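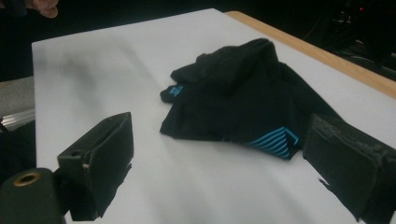
How a Video Game Remembers Where You Stopped

When you stop playing a game and come back the next day, your character is usually where you left it. The coins are still in its bag. The door you opened is still open. The game can do this by means of a save file.

What is a save file?

A save file is a list of facts about your game, stored on a disk or a memory chip. It does not hold a movie of everything you did. It holds only what the game needs to set things up again.

Take a game called Trukon, in which you explore an island. Its save file might hold these facts:

Player name: Yupin
Place: Dravonside harbor
Health: 5 hearts
Coins: 200
Bridge repaired: yes

The harbor itself is not in the list. The pictures of the boats, the sound of the water and the rules for jumping came with the game when it was installed, and they are the same for every player. The save file only says which place to load and what has changed there.

How does the game write it?

While you play, the facts are kept in a kind of memory called RAM. RAM is very fast, but it loses what it holds when the power goes off. Saving means copying the facts from RAM to storage, which keeps them without power.

Each fact is turned into numbers first. "Bridge repaired" needs only a 1 for yes or a 0 for no. A fact of this kind is called a flag. Large adventure games can have a lot of flags. Trukon has nearly 700, one for every chest, locked gate and finished quest.

What is a checkpoint?

Some games let you save anywhere. Others save only at set places, called checkpoints. If you lose a fight after a checkpoint, the game goes back to the last list it wrote. Anything you collected after that is not on the list, so it is gone.

Checkpoints make the designer's job easier. If a player saved in midair above a pit, the game would load in midair every time, and the player would fall every time.

Why should I not turn off the power?

Writing a file takes a short time. If the power stops halfway through, the first part of the file may be new and the rest old or missing. This is called a corrupted save. Many games guard against it by keeping 2 copies. The new copy is written first and checked, and the old one is replaced only after that.

The check is often done with a checksum – a number worked out from all the other numbers in the file. When the game loads, it does the same sum again. If the answers do not match, something in the file has changed.

Try it on paper

Draw a map with four rooms. Put a key in one room and a locked door in another. Move a counter through the rooms for a few turns, then write down only what you would need to set up the map again tomorrow. Give the list to a friend and see whether the friend can put everything back in place.

Words to know

Flag: a fact stored as yes or no.
RAM: fast memory that is cleared when the power is off.
Storage: memory that keeps its contents without power.
Checksum: a number used to test whether a file has changed.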